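Two Arms, Two Sets of Fingers

The bench at Poliveck has been busy since June. The lab wanted to know which parallel gripper to order for its sorting line, and testing them one after another had given muddled results. Now two arms share one rail and work from the same trays of building bricks. 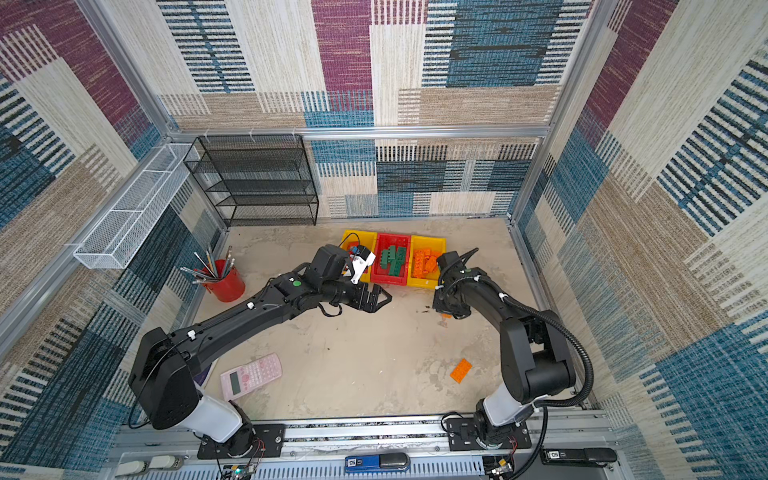

Javier would have started with the wrist camera and left the fingers for later, arguing that a late image spoils a grasp whichever gripper is fitted.

The lab kept to its plan. Each set of fingers gets 14 runs, then the controller settings are changed and the runs are repeated. The log stands at 767 grasps. Angled bricks still cause the most misses, and a second finger shape goes on trial next.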